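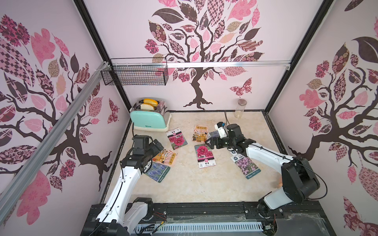

What is a held-out background test?

It is a check on a robot policy learned from camera images. You train with several backgrounds around the workspace, keep at least one out of the training data entirely, and then run the same task in front of the one the policy has never met. The gap between the two success rates tells you how much the policy was leaning on the scenery.

Forum: Manipulation and Learning
Thread: Sterkonden report on held-out backgrounds, two arms, flat packets
Started June 2018

gripless_wonder
Has everyone read the Sterkonden report yet? Short version for those who prefer their science pre-chewed: 3,145 teleoperated demonstrations, two arms, picking paper packets off a pale floor. They recorded in front of five wall prints and tested in front of one more. On the wall prints it knew, the policy was respectable. On the new one it developed a deep interest in the walls.

What I like is that they also tried the boring fix. Same number of demos, but the prints were changed between short sessions instead of one print per week. The gap shrank a lot. No new architecture, no new loss, just somebody swapping panels more often than they wanted to.

We run a patterned booth ourselves (patchwork trees on the walls, seed packets on the floor) and I can confirm that swapping panels is the part of the job that never makes it into the abstract.

torque_of_the_town
I read it. I'm less charmed than you are. They got 10 trials per condition. Ten! You can move that result by sneezing near the table. If three of those went bad for reasons unrelated to the wall, there goes the headline.

gripless_wonder
They pooled over packets, so it's more than ten in total for the main comparison. But fine, the per-print table is decoration. I wouldn't hang a grant on it.

softlimits
Question from the cheap seats. Why would a wall matter if the camera is on the gripper? Ours looks straight down at the fingers most of the time.

gripless_wonder
Most of the time is doing a lot of work there. On the approach, when the forearm is stretched out and tilted, a wrist camera can get plenty of wall. And those early images are where the policy decides which packet it wants. By the time it's looking straight down it has already committed, like me at a buffet.

They used a fixed camera as well, which sees the walls constantly. When they blanked that one, the gap got smaller and so did everything else, including success on the familiar prints.

torque_of_the_town
See, that's my other complaint. "We removed an input and performance dropped on both" is being sold as evidence about backgrounds. It's evidence that two cameras beat one.

epoch_fatigue
Torque is right on that one and wrong on the rest. The interesting comparison is the schedule. One print per week means the print is tied up with everything else that drifted that week: the lighting, the operator, the calibration, how worn the packets were. The network doesn't need to learn "plum leaves mean reach left." It can learn "this is the week when the operator reached left a lot." Swap prints inside a session and that shortcut goes away.

Which means the paper's title is off, in my opinion. They didn't show that varied backgrounds help. They showed that mixing your sessions helps and the wallpaper was along for the ride.

gripless_wonder
That's a better reading than the authors', and I'm annoyed I didn't post it.

holdmybearing
We tried something similar at Jeser last November with plain colored boards. Weekly blocks versus shuffled. Saw the gap with the blocks, saw less of it shuffled, so at least it points the same way. We never wrote it up because the second half of the data was collected with one finger pad coming loose and we only noticed when it fell off.

One thing I'd add: the objects on the floor need shuffling too. People get a tidy spread they like and then put it back after every episode. Our policy was superb at packets lying where packets usually lay.

torque_of_the_town
Did you have a number for the loose pad runs?

holdmybearing
I had a number. I did not have the courage.

softlimits
OK so what's the practical advice? I have one booth, two prints, and an advisor who thinks collection is something that happens overnight by itself.

epoch_fatigue
With two prints you can't say much about an unseen third, so get one more before anything else and lock it in a cupboard. Then:

Swap the two training prints every session, twice if your back allows.
Write down print, operator and calibration for every episode. In the episode file, please. A notebook will be lost by spring.
Leave clutter in. If there's a jar in the corner, fine, but move it now and then, or it becomes a landmark.
Don't tune anything on the held-out print. The minute you pick a checkpoint by looking at it, it's a validation set with a fancy name.

torque_of_the_town
And run more than ten trials.

epoch_fatigue
And run more than ten trials.

gripless_wonder
I'd quibble with the clutter one. We moved the props constantly for a while and the only thing we learned was that our operators hate us. Big standing objects near the back walls didn't matter in our ablation. Overlapping packets mattered enormously. Two packets stacked so that only a corner of the lower one is free, and our success rate looks like a rounding error.

epoch_fatigue
Did you ablate with the fixed camera on?

gripless_wonder
Wrist only.

epoch_fatigue
Then you haven't shown that the props don't matter. You've shown that a camera that rarely sees them rarely minds.

gripless_wonder
I walked into that.

mild_singularity
Late-stage lurker from the Bustville lab. Has anyone run this with the Holst protocol, where you crop the background at training time? We get most of the benefit from random crops and skip the panels completely.

torque_of_the_town
Cropping changes the framing, it doesn't change what's tied to what. If print and operator move together, every crop carries the same clue.

mild_singularity
Our numbers disagree with you.

torque_of_the_town
How many trials?

mild_singularity
I'll get back to you.

softlimits
Third print ordered. The advisor asked whether it could go on the overnight shift.

holdmybearing
Tell him to check the finger pads while he's in there.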